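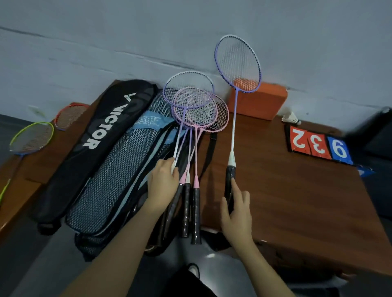 Home | Travel | Stays | Food | Newsletter

The Grand Returns, Minus the Ghosts

September 2024

The Hotel Karnus closed in May for what its owners, the Zedell group, called a light refresh. They removed the staircase. Upstairs, 20 rooms now have brass taps of great beauty and no obvious way to get hot water out of them.

The old ballroom is a restaurant called Negi, where 3 courses arrive on 3 kinds of slate. Ask for a table by the harbor windows and skip the foam.

Vidance, the spa, is in the former coal cellar. Go early.

Shares 600 | Comments 3

My parents honeymooned there. Bring back the staircase.

Turn the tap left, then pull.

Does the bar still do the free olives?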